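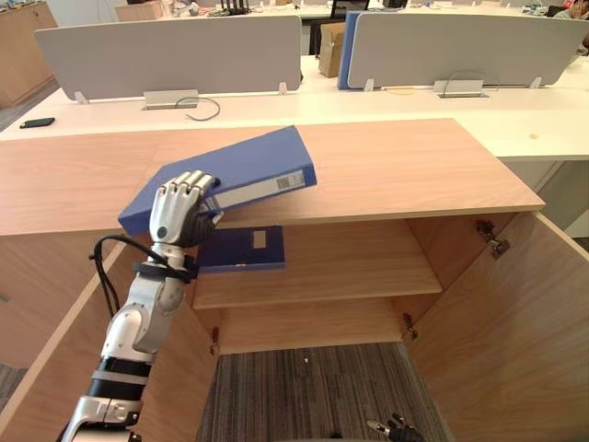
## 4. Field visit: the office filing demonstration

Most published results on office robots come from the groups that build them. We wanted to know what an ordinary visitor is shown, and what that visitor can fairly conclude. The first of our site visits was to the Brirkard open day on Sat 11 May, held in a working office at Clarkham. We registered as members of the public and asked for no special access.

### 4.1 What was claimed

The handout said the Farkavier system "handles routine filing in unmodified offices." It gave a figure of 331 successful binder transfers but left out the number of attempts, so no success rate can be worked out from it. We asked twice for the missing number. The first presenter did not have it, and the second said it would appear in a technical report in August.

"Unmodified" also needs some care. The furniture was normal office stock, and we saw no markers stuck to it. But the task was a narrow one: ring binders, a low two-door cabinet, and a short move between the cabinet top and the shelf inside. Anyone who has kept files knows that finding the right binder in a full row is the hard part. With one item on a shelf, that problem goes away.

### 4.2 What we could observe

Visitors stood behind a rope and followed the work on a screen fed by the robot's head camera. This view is useful for judging the grasp, but it is a poor guide to speed, and it hides whatever the operators are doing. We were told that a person could step in "when needed." We could not tell from where we stood when, or if, that happened.

Figure 3 shows the layout. The binder lies flat on the cabinet top with its spine past the front edge, over the open compartment. An overhang of this kind gives fingers something to close on. A binder pushed back flush with the edge would be a harder test, and we did not see one tried. The doors are already open, too, although there is a key in the lock of a closed front panel to the left of the opening. Opening a cabinet is part of filing in any office we know, and it was not part of this demonstration.

**Figure 3.** Head-camera view of the cabinet, with a ring binder on top, a box file on the shelf, and both of the robot's hands at the bottom. 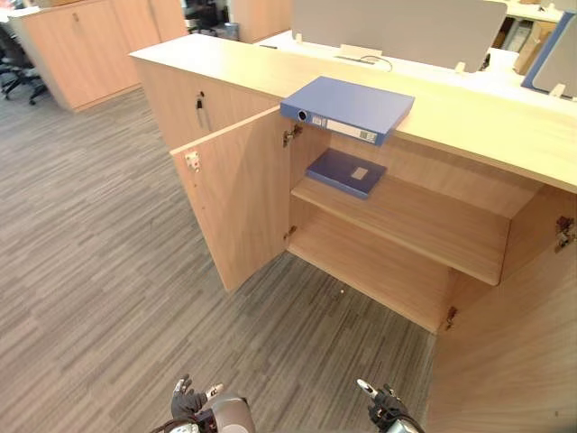 ### 4.3 Limits of the visit

We watched one session, which ran for some 50 minutes including questions. That is too short to support any claim about reliability, good or bad, and we make none. Our scoring sheet, adapted from the Chávez checklist, has separate entries for task setup, human help, and reporting of failures. We left the second blank and marked the third as "not reported."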